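Wording of a notice for a shared hobby and games room in a residents' building

Posted in: Housing and Shared Spaces

Nudolberg Residents' Association

Our association manages a building in which one ground-floor room is set aside for games, model making and paper crafts. The room has been open to all households since June. Use has been higher than expected, and we now receive regular complaints concerning items left behind, bookings that overrun and materials that are used up without being replaced.

We have been asked to produce a single notice, to be fixed inside the door, setting out the conditions of use. Our first draft ran to 13 paragraphs and was judged too long by every household that read it. A second draft was cut to a few lines and was judged too vague. We should be grateful for guidance on the following matters.

Firstly, what should a notice of this kind contain, and what is better placed in the tenancy handbook? Secondly, is it reasonable to limit each household to a fixed number of bookings in a month, and how should such a limit be worded? Thirdly, how long must we keep unclaimed property before we may dispose of it? The items in question are mostly of small value: loose playing pieces, part-finished models, card, scissors and the like. There has been one dispute over a boxed set which the owner says was complete when it was left in the room and which was found to be missing several pieces.

We do not employ staff, and the room is not supervised. It is opened with the same key as the bicycle store. We would prefer an arrangement that does not depend upon anyone checking the room each evening.

Ullel Tenants' Advice Desk

Thank you for the detailed account. We advise a number of residents' groups and the difficulties you describe are familiar ones. We shall take your points in order.

On content, we recommend that the notice deal only with what a person standing in the room needs to know. In our experience that comes down to the hours of use, how to book, what must be done before leaving, where lost property is kept and how to report a fault. Matters such as liability, the right to withdraw access and the procedure for complaints belong in the handbook, to which the notice should refer in one line. A notice that attempts to do both will be read by very few people.

The wording should be direct. "Please clear the table and take your belongings with you" will serve better than "Residents are respectfully reminded that all personal effects should be removed upon the conclusion of any session". Capital letters throughout, underlining and repeated exclamation marks should be avoided. They tend to give the impression that a quarrel is already under way, and new residents may reasonably wonder what they have walked into.

On bookings, a limit is reasonable provided that it applies equally to all households and that the room may still be used freely when it has not been booked. Several of the groups we advise have settled on three advance bookings for each household in any month. You may wish to word it as follows:

"Each household may hold up to three advance bookings in a calendar month. At all other times the room may be used without booking. Those with a booking have first call on the room and may ask others to make space for them."

We would add that a booking should lapse if it is not taken up promptly. State the period plainly. An unclaimed booking that keeps a room standing idle for a whole evening causes more ill feeling than almost any other matter we are asked to consider.

On unclaimed property, please do not rely upon a general figure found elsewhere. The position depends upon the law where the building stands, upon your agreement with residents and, to some extent, upon the value of the goods. What can be said is that you should give clear notice, keep the items safe in the meantime and allow a fair time for collection before anything is thrown away. A period of six weeks is commonly chosen by small associations for items of low value. Anything that appears valuable should be dealt with separately and the owner sought out by letter. A short record of what was found, when, and what became of it is well worth the small effort involved.

As to the boxed set, we doubt that the association can properly be held responsible where the room is unsupervised and residents have been told so. If they have not been told so in writing, it would be wise to do so now. We would not suggest that you offer payment, though a courteous letter expressing regret would do no harm. An appeal on the notice board for the missing pieces quite often produces them.

Giáp House Management

We agree with most of the foregoing and wish to add some practical remarks on storage, drawn from the running of a similar room in our own building.

The greater part of our complaints ceased when we stopped asking people to put things away and gave them a definite place in which to put them. A shelf marked "Games" will be filled with anything. A shelf on which every box has its own labelled space is generally respected. The labels need to be large and should name the item exactly as it is printed on the lid.

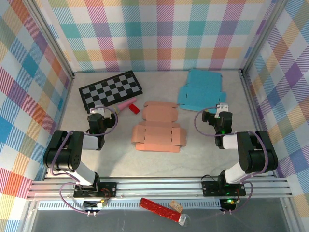 Reading time: 6 minutes

Boards, small blocks and flat card are the items most often parted from the sets to which they belong. A checkered board will be borrowed for one game and left out for the next, while card templates for folding boxes are easily bent if anything is stood upon them. We keep templates flat in a wide drawer, unfolded, and ask that they be made up only at the table. Boards are stored upright in a narrow rack. Small pieces go into lidded tubs, one tub to each set, with a list of the contents fixed inside the lid. Whoever finishes with a set is expected to compare the tub with the list.

We also keep one open tray for strays. Any piece whose home is not known goes into the tray and stays there until somebody recognises it. At the end of each season the tray is emptied and whatever remains is offered to residents for craft use.

With regard to consumable materials — card, glue, paint and so forth — we would advise against a shared stock paid for by the association. We attempted this for one year. Those who used the room rarely felt that they were paying for others, and those who used it often were held to be greedy when they were merely keen. Households now bring their own, and a small box of leftovers is available to anyone.

Booking is handled through Zevent, which suits us well enough, although a paper sheet on the door did the same work for a long time and several of our older residents preferred it. Whichever you choose, keep only one. When we ran both side by side the two seldom agreed.

On closing time, we would suggest 11 at night at the latest if there are bedrooms overhead. Ours was once later than that, and the correspondence was considerable.

Lastly, we note that your room shares a key with the bicycle store. You may wish to separate the two. Ours did the same until a lost key obliged us to change both locks, and the expense was greater than that of fitting a second lock at the outset would have been.

Nudolberg Residents' Association

We are obliged to both correspondents. The wording on bookings will be put to residents as it stands, and the passage on unclaimed property will be passed to our adviser before it is used. We shall obtain a price for a second lock.

One further point, should either be able to assist: does the list inside the lid survive regular handling, or must it be covered?

Giáp House Management

It should be covered. Clear sticky film is sufficient. Ours have been replaced once, and then only when a set was added to.

Contact the help desk | Terms of use | Copyright remains with the individual posters | Back to top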